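Sperling SG-2 parallel grippers, long-term review: good grip, poor behaviour after a stop

Reviewed by Hanna Boiko
22 May 2024

We bought a pair of Sperling SG-2 grippers for our two-arm cell in the spring, to replace a pair of Suker units that had worn out. I have had them running for nine weeks. I was going to give them a good score. Then one of them opened when it should have stayed shut, and most of this review is about that.

First, the ordinary things. The SG-2 is an electric two-finger gripper with a flange that fits our arms without an adapter plate. Fitting the pair took a morning, including running the cables. Setting the stroke and the closing force is done from a web page, and the page is plain but clear. There is a small blue light on the front of the housing. I will come back to that light.

Our work is light. The arms take lids off clear plastic storage boxes, move small parts between box and tray, and put the lids back. Lids are the hardest part of it. They bend, they slide, and a ribbed lid gives the fingers a different surface depending on where they land. The old Suker units dropped a lid now and then, always slowly, and you could hear them slipping first. The Sperlings hold much better. In normal running I have no complaint about grip at all.

The fault came in week seven. The right arm was holding a lid above the box and the left arm was moving in beside it. Somebody opened the cell door, which triggers a protective stop. Both arms stopped as they should. The left gripper stayed closed. The right gripper stayed closed too, until the stop was reset, and then it opened fully before any program had been started. The lid fell flat on the box and bounced on to the table. No one was hurt. One of our arms was carrying nothing heavier than a lid, but with a metal part and a hand underneath it would have been an accident report.

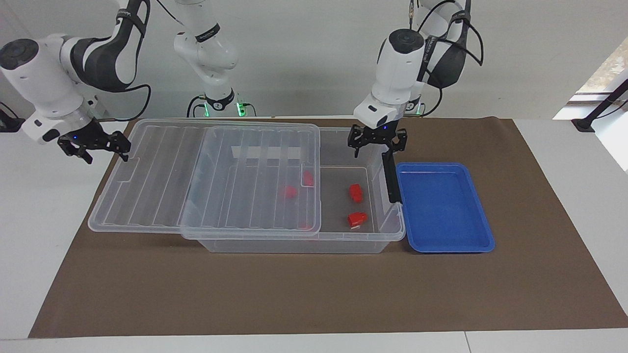
I repeated it with the door closed and everyone outside. Out of 19 resets, the right gripper opened in four. The left one never did. I swapped the two grippers over and the fault moved with the unit, so it was in the gripper and had nothing to do with the arm or the wiring.

The light was no help. According to the manual, blue means powered and ready. It was blue before the stop, blue during the stop, and blue while the fingers were opening. A gripper that is about to lose what it is holding looks exactly the same as one that is fine. Our older Dravard unit at least changes colour when it has lost its last position, and I did not know how much I relied on that until I had a gripper that doesn't do it.

Breroteck, who sold us the pair, answered the same day. They asked for the log file and the firmware number. Our two units had different firmware, although they came in one order and in matching boxes. The older version runs a homing move if it loses contact with the controller for longer than a set time, and homing on this model means opening all the way. A reset on our cell sometimes goes over that time and sometimes doesn't, which explains why it came and went.

The update took a few minutes. After it I did the same run of resets and the gripper stayed closed every time. There is also a setting called "hold on reconnect". It was switched off on both units when they arrived. I have switched it on and I would tell anyone else to do the same before fitting the fingers.

What I would check on a new SG-2:

Firmware number on each unit, even if they came together.
"Hold on reconnect" set to on, and still on after a power cut (mine was).
A protective stop and reset with a light part in the fingers, several times over, with no one inside the cell.

The manual mentions homing on page 7, in a table of start-up states. It does not say that a reset can cause it. For a device that holds things over a bench, that belongs in the safety section at the front.

I have kept the pair. The grip is better than anything else we have tried at this size, the fingers are easy to change, and Breroteck dealt with the problem properly. But a gripper should not leave the factory set to open by itself, and I have taken marks off for that. Until June I am also keeping our own rule that nobody reaches under a held part after a reset – update or no update.

Grip: 9 out of 10
Set-up: 7 out of 10
Safety as delivered: 4 out of 10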